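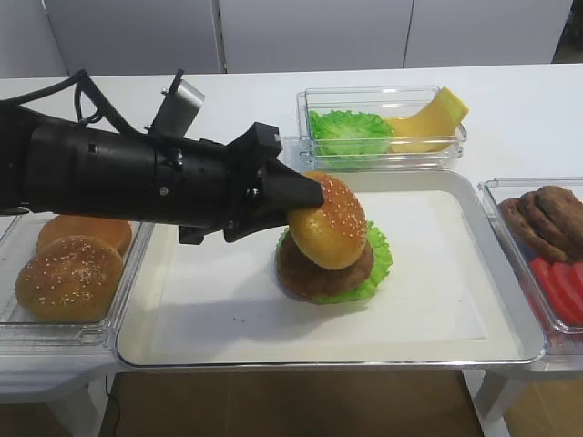
Report of the visit to the Horuneck Catering School, Nillau

Category: Visits and Open Days
Print this page | E-mail this page

Members of the Stana Food Education Circle attended the open day held by the school on 24th February. The party numbered 25 and was received in the main hall, where the programme for the day was set out.

The morning was given to the teaching kitchens. Visitors were shown the bakery room first, followed by the cold preparation area, and were invited to put questions to the staff on duty. The introductory course lasts 40 weeks and begins each September. Applicants need no earlier training, although a basic hygiene certificate must be obtained during the first term.

The session on assembly and presentation drew the most interest. It dealt with the building of a burger in layers: the sesame bun, the patty and the lettuce, and the order in which they are stacked. Students practise on metal trays lined with white paper. Our members discussed at some length whether lettuce belongs under the meat or over it, and the question was left open.

Lunch was provided in the Danko Room, which seats 90. The soup was very good. Service was slow at the second sitting, and we have mentioned this to the school in our letter of thanks.

In the afternoon the party divided into 2 groups for the stores and the dining room. Access to the stores is by a steep stair, and members who find stairs difficult should tell the office before booking a future visit.

The Circle thanks the school for its hospitality. Copies of the course booklet may be had from the Circle's office on request.

Print this page | E-mail this page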